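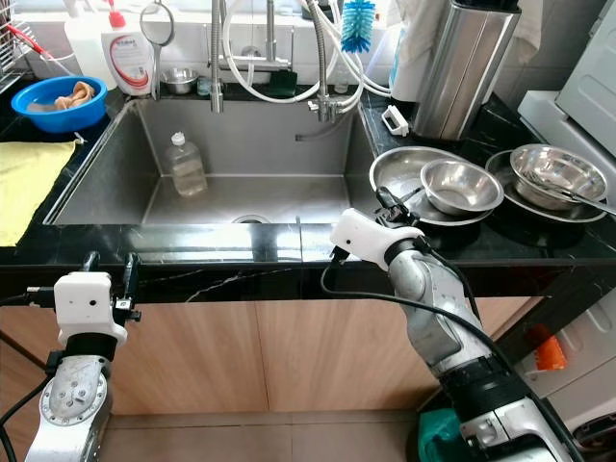 How long should a kitchen sponge stay by the sink? Two weeks if you cook most days, and less if it starts to smell.

OK, so that's the question I get at every one of these talks, which is why I open with it. (Pause, let them groan. Somebody always has a sponge from May.)

Next bit – the ledge. I want to stay on the ledge a while, because I love the ledge! It's where everything ends up. You've got a big white bottle at the back, the dish soap with its red pump in front of it, a small steel bowl, and a dark green sponge tucked against the wall. My own ledge in Namosthorpe is much the same, only with a dead basil plant. Ask the room: what did you last pick up from yours, and what hasn't moved in a month? Give them a minute to talk to whoever's next to them.

Then cloths. There's a yellow one folded on the counter on the left, a tan one crumpled in the blue bowl, and a white one hanging up by the steel canister. Three cloths is a good number for a sink, I think, as long as each has a job. Mine are dishes, counter, floor, and I keep them in different colors so that my guests can't mix them up (they still do). Hot wash, dry them flat or hung. A cloth in a ball stays damp for ages.

Story here: the Odel rental kitchen, 18 people sharing, one cloth. Keep it short, I ran over last time.

Bottle brush. Say that a brush should hang bristles down if you can manage it, and that a hook costs next to nothing. Ranitz folks asked about dishwashers – yes, most plastic brushes can go in the top rack, check the label.

Single bowl or double? I'm a single bowl person, a deep one, where a big pot can lie down flat. People who grew up with two bowls will argue, let them! Read out the note from the Öberg evening if there's time: "I put a tub in mine and now I have both."

Dark counters. Shiny black stone shows every drop, so wipe and then dry, two separate cloths. Skip vinegar on real marble, it eats the polish.

Handouts are on the chair by the door. Questions, then coffee. Bring the spare sponges out of the car before we start.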